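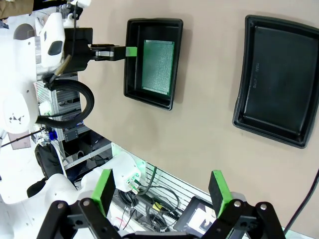

Setting up and keeping the two-arm cell
Speaker notes, Ralora workshop day, 5 June 2020

Slide 1. Good morning. I will speak about one cell only, the one we call Tekin. It moves bare circuit boards between trays. I am not going to compare it with other cells. Please keep your questions on the programming for the Hallano talk after lunch.

Slide 2. The trays. We use shallow black plastic trays. They have no fixture on the table, so the position must be checked at the start of each shift. Put the tray against the paper template, then take the template away. In May we forgot the template under a tray and we lost 90 minutes to find out why the height was wrong.

(Pause here, people usually ask about the template. It is normal paper.)

Slide 3. Finger pads. The pads are green and soft, and they get shiny with use. When they are shiny the board can turn in the grip. We clean them with alcohol every 20 hours of work. If cleaning does not help, change both pads of the same gripper together. One new pad and one old pad will pull the board to one side.

Slide 4. Cables. Check the hose of the arm in the lowest position and also in the highest. It must hang free in both. We replaced it 2 times before we learned to look at the high position.

Slide 5. Restart after a stop. Open the grippers first, take the board out by hand, then send the arms home. Run 6 slow cycles with a scrap board. Write the result in the Drevadero log, also when everything is good.

If there is time: show the worn pad and let it go around the room. Ask to have it back.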